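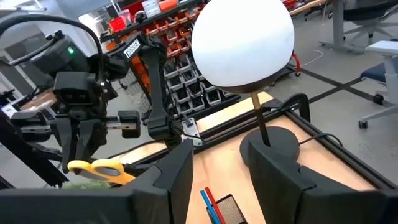 What is the best lamp for a desk where you write, draw and cut things out? A globe lamp, the plain round kind, with a white glass ball on top and a heavy-looking foot underneath.

I know, I know. Every guide to desk lighting says to get the jointed arm with the metal shade, the one you can drag down until it's two inches from your paper. I owned one for years, a Jurnitz, and I have nothing bad to say about how it was made. I just never liked sitting next to it. It put a hard bright circle on the desk and left the rest of the table in the dark, and whatever I needed next (tape, the eraser, the other pencil) was always out there in the dark part.

A globe lights the whole table! It throws light sideways and up the wall as well as down, so the edges of your work get nearly as much as the middle. If you cut paper the way I do, turning the sheet and not the scissors, that matters a lot. With the old lamp my own hand kept throwing a sharp black shadow right across the line I was trying to follow. With a globe the shadow goes soft and I can see the line through it.

I also think a work table deserves something nice to look at. The white glass sitting in a dark bronze cup, then that thin brass stem, then a flat black disc: four simple parts, and I could look at them all afternoon. Brass is wonderful next to pale wood. So is black, which is why I'm so fond of mesh pencil holders too, even the cheapest ones. A red pencil and a blue pencil sticking up out of black mesh look better to me than most things people hang on walls.

And scissors should have yellow handles. I will argue this with anyone. Gray handles vanish under a sheet of paper, black ones vanish on everything, but yellow ones you can spot from the doorway. My good pair is a Wellik with dull blue grips and I lose it every single weekend. The yellow ones I bought to lend to visitors are the ones I use.

Now, the complaints. The first is glare, and it's fair. A bare white ball at eye level will bother you if the bulb is too strong. I tried one at 700 lumens and thought it was lovely from the sofa and a bit much from the chair. Then I went down a size, moved the lamp back toward the far side of the table, and stopped noticing it. I like a warm bulb as well, 3,000 kelvin, though people who mix paint will want something cooler and they should have it.

The second is the cord. A lamp like this has a cord, it has to cross the table somewhere, and in most photos in decorating magazines it has been made to disappear. Let it run! Send it off the side you don't reach over, keep it clear of your elbow, and forget it. A black cord on a wooden top is a perfectly decent line.

The third is that you can't aim it. True, and I'll give the jointed lamps that one. For threading a needle or reading the tiny type on the back of a Boltano glue tube, I pick the thing up and bring it closer to the light, the way my grandmother did at the kitchen window. It takes a second.

What I'd really like is for people to stop choosing table lamps as though every desk were an operating room. Most of us sit down at one to sharpen a pencil, write a card, trim some green paper into leaves, pay a bill, and stare for a while. I've had my globe (from a little Çetinkaya shop, secondhand, one small scratch on the foot) for 11 years, and I sit down at that table far more often than I did before, sometimes with nothing to do there at all. My next project is a second one for the shelf by the door, a smaller size, if I can find it with the same bronze cup.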